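Rusoritz Retail Automation Pilot: Progress Report to the Funder, August
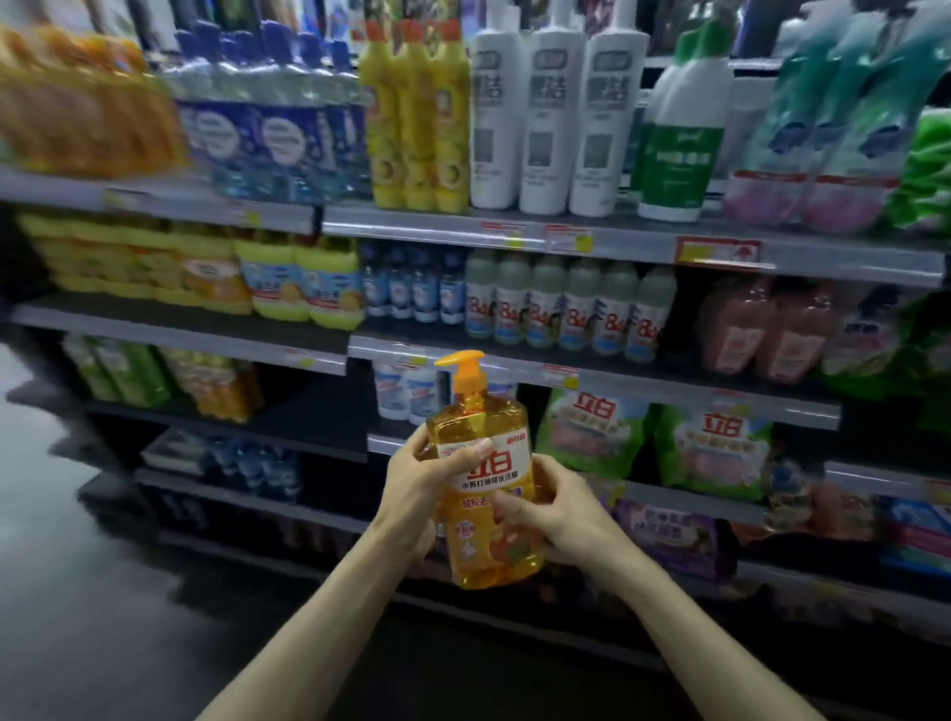

Pump bottle of Liby dish soap, held in two hands at the cleaning products shelving.

Prepared by Obaidul Chowdhury, project coordinator, Mridha store

1. Where we are now

This report covers the second stage of the pilot in the Mridha store. In the first stage we prepared the stock room and the network. In the second stage the shelf system called Nidum began to work together with our staff during trading hours. I will write about the technical side, but your programme officer asked me to give more space to the people, so sections 3 and 4 are longer than in my last report.

The pilot has now 19 staff members taking part, from a store team that works in early, middle and late shifts. Eight of them have finished the full training and can start, stop and correct the system without a supervisor. The others can work beside it but they must call one of the eight if there is a fault. The target in the funding agreement was that all would be fully trained by this report. We have not reached this target and I explain the cause under section 5.

2. What the system does

Nidum has two parts. One part is the planning software, which reads the sales from the checkouts and makes a list of shelves to fill, in order of need. The other part is the mobile unit, which the staff call Hirnar after the name on its charging station. Hirnar brings cartons from the stock room to the aisle and, for a limited group of products, places the items on the shelf.

We have 537 product lines in the household and cleaning department. Hirnar is approved to place 200 of them. The remaining lines are placed by staff, but the cartons still travel with the unit, so nobody has to push the heavy cage from the back door to the aisle.

Large pump bottles are in the group which we study most closely this stage. They are heavy at the bottom and the pump makes them taller than the usual bottle, and a pump nozzle which points to the side can catch on the neighbouring bottle. A person takes such a bottle with two hands and turns it without thinking. For the planning software we had to write down which way the nozzle should point, how much free space to leave, and what to do when the front label is not straight. The staff of the aisle wrote these rules. The engineers had first proposed a shorter version, and it was not enough.

Refill bags for laundry detergent are still a difficulty. They change shape when they are lifted and they do not stand well if the row is half empty. We keep them as manual lines until the next stage. Disinfectant is also manual, by decision of our safety officer, and I do not expect this to change during the pilot.

3. Changes in the daily work

Before the pilot, a shelf filler began the shift by walking all the aisles with paper and writing the gaps. Now the list is ready on the handheld when the shift begins. Most of the staff say they like this, and one of the late shift workers told me she finishes with less pain in her shoulders. I cannot prove this with numbers because we did not measure it before we started. I regret this, and I recommend that any other store measures it from the beginning.

Some of the work has become more and not less. Date checking was previously done together with filling, as the hands were already on the product. When Hirnar fills the row, a person must come after and check. We have put this as a separate task of the middle shift. In the first weeks it was forgotten several times, and the department manager found two rows where the older stock was left behind the newer. The task now shows on the handheld and must be signed.

Customers ask many questions. This was not in our plan. They want to know where a product has gone, or whether they may walk past the unit, and they ask whoever is nearest. Our staff spend more time in conversation than before. The store manager sees this as a good result and has changed the shift plan to allow for it. One or two of the staff are less happy with it, as they chose shelf work because they prefer a quiet job. We spoke with them, and they have moved to the early shift before the doors open.

Price tickets are still changed by hand. Several people asked if this can be automated also. I answered that it is outside of the agreement, but I pass the question on to you here. Yellow and red promotion tickets change often and they take a good part of the morning.

4. Jobs and hours

The agreement says that no person will lose a job or contracted hours because of the pilot. I confirm that this has been kept. Casual hours are a different matter and I want to be open about it. In the cleaning department the manager has called fewer casual workers for the evening delivery, as the cartons now move without them. These hours were offered in the bakery and at the service desk. Not everybody accepted. Two casual workers told me that the new times do not fit with their classes, and they now work less than before.

I think the wording of the agreement should include casual hours in the next stage. Our staff representative thinks the same and has written a short letter, which I send together with this report.

We also have a new role, called the floor lead. The floor lead carries the stop control, decides when the unit may enter a crowded aisle, and writes the fault notes at the end of the shift. The role is paid at the higher grade. At present it is shared between the eight fully trained people. There was some feeling at first that only the younger workers would be chosen. The first floor lead was a woman who has filled shelves in this store longer than any of us, and after that I did not hear this complaint again.

5. Problems and delays

Training. The trainer from Rusoritz could come only in the mornings, and our late shift could not attend without losing sleep. I should have noticed this when I made the plan. The trainer has agreed to come at 4 pm for the next group, and the remaining staff are already booked.

Aisle width. When a promotion stand is placed at the end of the aisle, Hirnar waits and does not turn. Staff must then move the stand or carry the cartons. The merchandising team now receives a floor plan with the turning area marked in colour, but the stands still appear there sometimes.

Language. The handheld uses one name for a product and the staff often use another. Many of our cleaning lines are imported and carry their labels in Chinese, and the team know them by the colour of the bottle or by the brand. We have added a second name field, and the aisle staff are filling it in during quiet periods. It is slow work, but the fault notes are already easier to read.

6. Next steps

We will finish the training of the remaining staff. We will test the revised rules for pump bottles on the evening shift first, with a floor lead present the whole time. Date checking will be reviewed by the department manager at the end of each week.

I ask for your decision on two points: whether the training budget may be used for the afternoon sessions, which cost more than the morning ones, and whether casual hours can be added to the employment clause before the next stage begins. The revised training budget and the letter of the staff representative are attached.

Obaidul Chowdhury
Mridha store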